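# Bin-Picking Cell Returns to Service After Cable and Fixture Work

14 Aug 2020 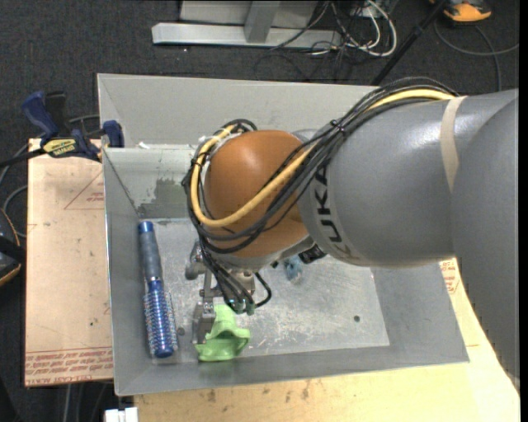 The Sitell Center for Applied Handling has completed a scheduled maintenance period on its bin-picking cell and has resumed test runs. The work covered the cable routing on the robot arm, the mounting of the picking bin, and the inspection plan that technicians follow between runs. The KUKA arm remains in use, with the cables now carried over the orange-brown wrist joint and down its left side toward the gripper. A black cable tie holds the bundle together on the gray arm segment, and a strap of tape is wrapped around the segment farther back. The bin is held at one corner by a blue and black bar clamp.

The maintenance period was called after a routine review in the spring found wear on the outer jacket of one cable near the wrist. The cable had not failed, and no test data were lost. The review did find, however, that the earlier routing left too little slack when the wrist turned to reach the near wall of the bin. Over repeated cycles the jacket had rubbed against the joint cover.

Kevser Taşdemir, who leads cell maintenance at the Center, directed the repair. Her team removed the full bundle, replaced the worn cable, and laid the new run by hand with the arm in each of its outer positions. The slack was set at the position that places the greatest pull on the bundle, and the ties were closed only after the arm had been moved slowly through its full picking range.

"Cable wear is gradual, and it is easy to miss during daily checks," Taşdemir said. "We have changed the routing, and we have also changed where our technicians look and how often they look."

Under the revised plan, the bundle is inspected after every 80 hours of operation. Technicians check each tie for tightness, run a gloved hand along the cables at the wrist, and record any flat or shiny spots on the jackets. The connectors at the gripper are checked at the same time. A tie that has shifted is cut off and replaced. It may not be pulled tighter and left in place.

The second part of the work concerned the bin. The cell is used to test how well a gripper can pick up household goods of different shapes, and the bin must stay in the same place from one run to the next. Logs kept by the Center showed that it had moved by small amounts during long sessions, mostly when the fingers pressed an item against a side wall. Each shift required a new calibration, and some 495 test picks had to be set aside from the winter series for that reason.

Ferhat Gökçe, a test engineer assigned to the cell, prepared the new mounting procedure. The bin is now set against reference marks before the clamp is closed, and its position is measured at the start and end of each session. If the two readings do not agree within the set limit, the session is marked for review and the clamp is reseated. The arm is locked out during this work, and two people must sign the entry in the log.

Following reassembly, the cell completed an acceptance series of 590 picks at reduced speed. The items used were of the kind that remain in the regular test set, including a long blue round hairbrush and small objects that appear soft or crumpled and are harder to grasp than rigid ones. Maintenance staff stopped the cell twice during the series, once to reposition a tie that sat too close to the edge of the joint and once to reset a loose connector. Neither stop required the arm to be taken apart again.

Gökçe said that the reduced speed would stay in place for the first weeks of operation. "The bin readings have been steady so far," he said. "We would like to see the same result over longer sessions before we return to the earlier cycle time."

The gripper fingers were cleaned and checked for play during the same period. No parts were replaced. The finger joints will be checked again at the next full service, which is planned for November. At that time the Center also expects to review the condition of the bin floor and decide whether the bin should be exchanged.

Replacement cable and fittings were supplied by Duvico under its existing service agreement with the Center. Project partners Givo and De Luca, which share time on the cell, were notified of the revised schedule in advance. Sessions displaced by the work have been moved to later dates, and partners with questions about their bookings should contact the cell maintenance office.

The updated inspection sheet, the lockout steps, and the bin mounting procedure have been placed in the binder at the cell. All operators are required to read and initial the new pages before their next session. Copies of the earlier sheet should be returned to the maintenance office.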